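Rules for Working Near Robot Arms

A robot arm is a machine that moves things from one place to another. It has joints, a bit like your shoulder, elbow and wrist. At the end of the arm is the part that does the job. It might be a gripper, a suction cup or a screwdriver.

Robot arms are strong, and many of them move fast. They don't get tired or bored. They also can't tell what you are thinking. If you reach for something at the same moment the arm does, the arm may not know that it should wait. So people who build and use robots follow safety rules.

Who writes the rules?

Some rules are laws. Others are called standards. A standard is a long, careful set of instructions that many people have agreed on. Engineers, factory workers and safety experts meet and talk about what can go wrong. Then they write down how to stop it from going wrong. Standards get changed when people learn something new.

Each workplace has its own rules too. Vilém Štěpánek teaches new workers at the Banton repair shop, where old computers are taken apart and put back together. His shop's rule book is 80 pages long, but the first page has the rules everyone must know by heart:

Stay out of the marked area while the arm is running.
Tie back long hair and take off scarves and bracelets.
Know where the stop button is before you start.
Never turn off a safety device to save time.
If something looks wrong, press stop first and ask questions later.

The big red button

Many robot workstations have an emergency stop button. It is usually red on a yellow background, so it is easy to find in a hurry. Pressing it makes the robot stop. The button stays down until someone resets it on purpose. Letting the button up must not make the robot start moving again by itself. A person has to check the area and then give a separate start command.

Slow and gentle

Some robots work inside a fence. If the gate opens, the robot stops. Other robots are made to share a space with people. These have to limit how fast they move or how hard they can push. Some have sensors that feel a bump and stop the arm.

At Banton, workers test a new job slowly before they let the arm do it at normal speed. Someone watches the whole time with a stop control in hand. A new job has to go right 200 times in a row before it is approved. If it fails once, the count goes back to zero.

A place for each part

Good practice is also about keeping things tidy. A robot arm often goes to the exact spot it has been told to go to. If a part has slid a little to the side, the gripper may miss it or crush it. Workers use a fixture, which is a plate or a holder shaped to keep parts still. Computer parts need extra care, as their small chips and pins can be damaged by a knock or by static electricity.
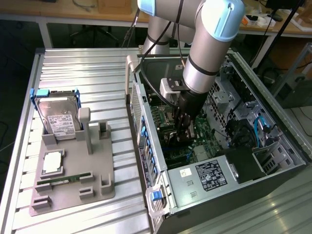 Why can't the robot just look out for people by itself?

Some robots have cameras or sensors that help them do this, but a sensor can get dirty or break, and a person can be hidden behind something. That is why safety experts like to have more than one kind of protection. If one fails, another is still working.

What about repairs?

Before anyone fixes a robot, the power is switched off and locked off. The worker puts a padlock on the switch and keeps the key. Even with the power off, an arm can sometimes drop under its own weight, so it may need to be propped up first.

Rules for visitors

If your class visits a place with robots, listen to the person in charge. Walk, stay with your group and keep behind the lines on the floor. Don't touch buttons or cables, even if the robot is standing still. It may only be waiting for its next command.

Words to know

Gripper: the part of a robot that holds things.
Fixture: a holder that keeps a part in place.
Standard: a set of rules that many people have agreed to use.
Sensor: a part that measures something, such as distance or force.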